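Budgeting for delivery robots on a narrow street: a talk with Viola Vitale

Posted 2025-02-23

Viola Vitale had a spreadsheet open before I sat down. She plans equipment purchases for Leteno, a small delivery company that moves groceries and pharmacy orders through older residential neighborhoods, and she is putting together the budget for its first sidewalk-and-street robots. The order has to be placed in March.

"People ask me what a robot costs," she said. "I can give them a price for the unit. The price for the route takes me a lot longer."

The unit price she is working with is $2,819 per vehicle for a low, four-wheeled carrier from Hallesier. A competing quote from Prorkarus came in at $2,535. Both are for bare vehicles with no camera mast, no spare battery and no service plan. Leteno wants 7 of them.

On paper the cheaper quote wins. Vitale is leaning toward the other one, and most of our conversation was about why.

"The Prorkarus has the smaller wheel," she said. "It did fine on the showroom floor. Then Rosario took one look at our streets and asked me where I thought it was going to drive."

Rosario Parisi runs routes for the company. He keeps a folder of pictures from the lanes on the list and brings it to every budget meeting, which Vitale says has saved them from at least one bad purchase.
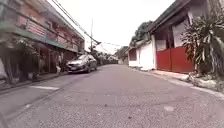
Wheels and suspension take up one line in the quote, and Vitale thinks they deserve a page. She had the vendors price a larger tire and a softer mount as separate items, so she could see what each one added. Parisi's argument rests on the pavement. The asphalt is coarse and speckled with small stones, and on the right the curb is lined with irregular rocks, so a carrier that has to pull over has no clean edge to follow. "That's a tire question and it's a sensor question," Vitale said. "If the software expects a straight, flat curb, then I'm paying somebody to tune it."

Tuning is where the quotes differ most. Hallesier includes a block of setup hours with each order. Prorkarus bills them afterward. Vitale has asked both companies for a fixed figure and so far has one in writing.

I asked whether the company had thought about leasing. She said yes, and that Gaetano Dal Bello, who handles the accounts, was in favor of it at first. The lease they were offered ran for 7 quarters and put tire and body damage on the customer. "Gaetano read that part out loud and we moved on," she said.

Insurance came up next. The carrier's width matters to the insurer, and so does how close it passes to other people's property. 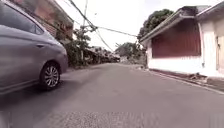 Clearance is the number Vitale gets asked for most often, and she does not like to give it as an average. An average street has room. A particular doorstep might not. She pointed to the silver-gray sedan parked on the left, with its wheels right on the road surface. The robot has to go out around a car like that and then come back in, and there is leaf litter and dirt along the foot of the white building on the other side. "I wrote down two things from that one," she said. "Side sensors are not optional, and we need a brush or some kind of guard in front of the wheels. The side sensors I had marked as optional."

The guard turned out to be cheap. The side sensors were not, and they pushed the request past what Leteno had set aside. She has split the purchase into two rounds, with the remaining units held until the first ones have run through a season.

Şengül Aydoğan will look after the machines once they arrive, and she asked for a workbench, a second charger and a locked cabinet for batteries. All three went into the budget as their own lines. Vitale used to put things like that under miscellaneous, and she stopped after a warehouse project called Lombardi, where miscellaneous ended up larger than the conveyor.

"Put the bench in," she said. "Put the cabinet in. Somebody is going to buy them anyway - they may as well be approved."

Guido Testa, who signs off on the final request, has asked for one more revision with shipping shown separately. Vitale was waiting on a freight quote when I left.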